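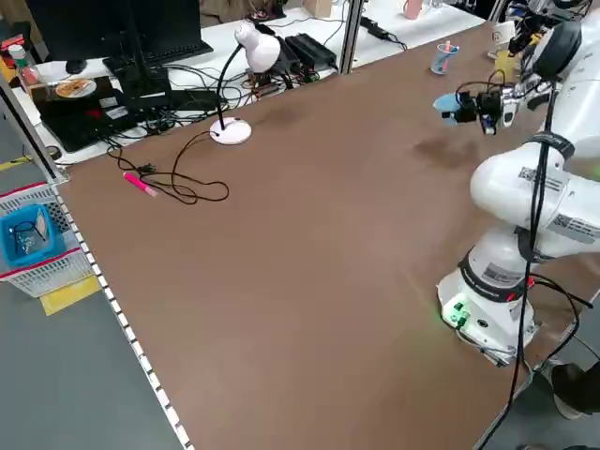 PART TWO: PLANNING AND PURCHASING

Chapter 6
The Cost of a Working Cell

A quotation for a robot arm covers the arm. Sometimes it covers the controller and a cable as well. The buyer who signs on that figure will soon be writing a second order for a gripper, a table, power supplies, mounting posts and the hours needed to put them together. This chapter deals with that second order and how to see it coming.

We follow one small purchase throughout. Nia Price, lab manager at Ornberg, was asked to plan a bench for handling cups and other household items. She had two quotations for the same work, one from Pudora at $3632 and one from Sostmont at $3495. Neither included the gripper. Her worksheets are used in the exercises at the end of the chapter.

A camera at the wrist belongs on the list too. It sees the fingers and whatever is held between them at close range, and it needs its own mount and its own cable run back along the arm. Budget for a spare cable – wrist cables bend all day.

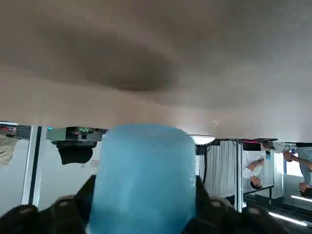
6.1 One Arm or Two

A second arm doubles more than the price of the arm. Each base needs power, a data connection and a clear stretch of table edge. Stacking one cup in another can be done with a single arm while the other stands by, so list the tasks first and mark those that need two hands. Price's list had six tasks, and two of them were marked.

Allow for the table as well. The open area between the bases is where the work gets done, and lamps, pen holders and loose cable all take from it.
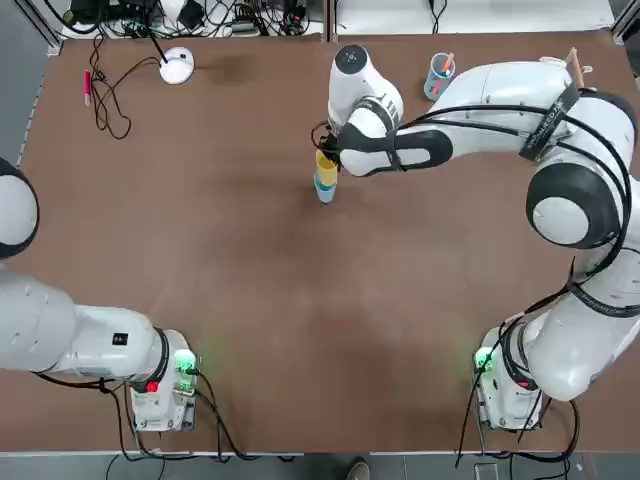 6.2 Small Items and Consumables

Cups, mugs, racks and markers cost little and are often left out of the plan. They wear, crack and go missing, and a replacement in another size can mean repeating earlier trials. Buy matching spares with the first order and enter them on a separate line. Alun Jenkins, who reviewed the Ornberg budget, moved the desk lamp to this line too. 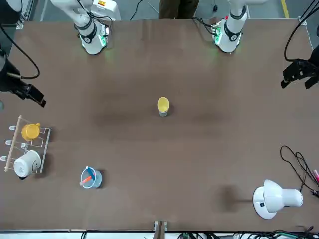 Figure 6.4 Two-arm table with cups, mugs, drying rack and desk lamp.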